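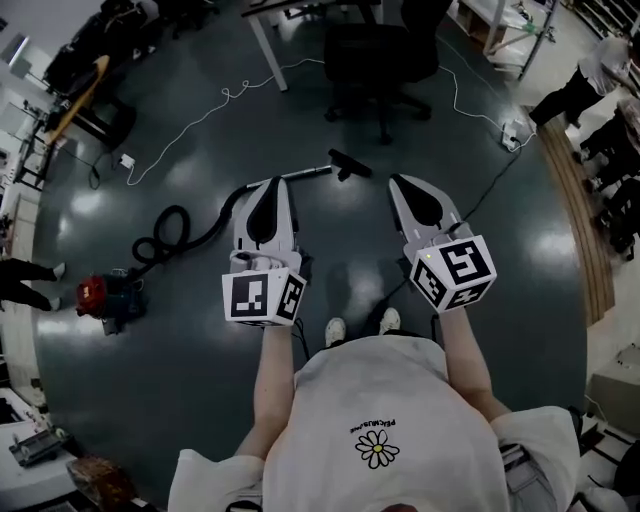 Does a vacuum cleaner really suck up dirt? Most people say yes. The boxes in the store say yes, often in very large letters. But the word "suck" hides what is going on, and it is worth being a little suspicious of it. Look at the path that dirt has to take. On a canister vacuum like the red and black one on this floor, crumbs go in at the black floor nozzle, up the metal wand, around every loop of the flexible hose and into the body of the machine. Something has to move them all that way, and it can't be a pull, because air has no hands and no hooks.

Air can only push.

So what does the motor do?

Inside the body is a fan. It spins very fast and throws air out of the machine. Now there is less air inside than there was before, and the air in the room, which is pressing on everything all the time (on you, too), rushes in to fill the space. The only easy way in is through the nozzle. Dust gets carried along with the rush. Your floor is being cleaned by the room.

You don't have to believe this just because it is written here. Try it with a drinking straw and a small scrap of paper. Breathe in through the straw and the paper sticks to the end. Now move the straw a hand's width away and breathe in again. If sucking were a real pull, shouldn't the paper come flying over? It probably won't budge. Vacuums have the same problem, so the nozzle has to be close to the floor.

About those big numbers

Some vacuums are sold with numbers like 1000 or 3000 on the side. Ask what the number is counting. If it is watts, it tells you how much electricity the motor uses. A motor can use a lot of electricity and still do a poor job if the bag is full, the filter is clogged or there is a sock in the hose. A big number is a reason to ask another question.
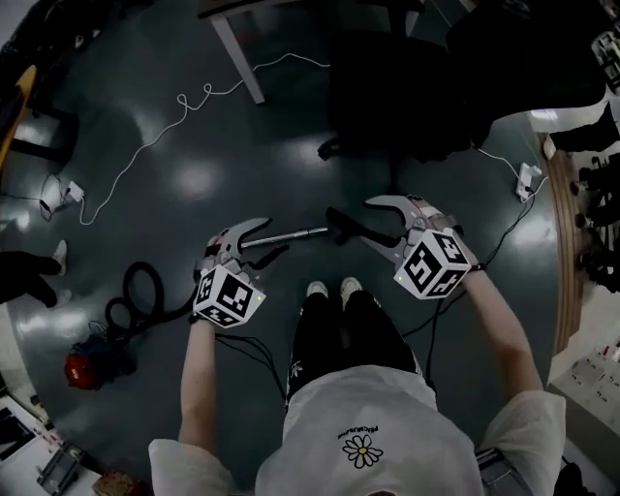
The silver rod and the looped black hose or cable, both on the floor.

Why have a bendy part and a stiff part?

A hose bends, so the machine can sit in one spot while you clean in another. But try pushing something along the floor with a hose. It flops. A stiff wand goes where you point it. Some people will tell you a longer hose is always better. Is it? Air rubs against the walls of a hose as it moves, and a longer hose means more rubbing, so the flow gets weaker. Sharp kinks are worse.

Test it yourself

Ask a grown-up first. Sprinkle 5 pinches of dry rice on a hard floor. Clean up one pinch with the hose straight and the next with the hose in loops. Keep going, switching each time. Could you tell the difference? If you couldn't, write that down too. It counts as a result.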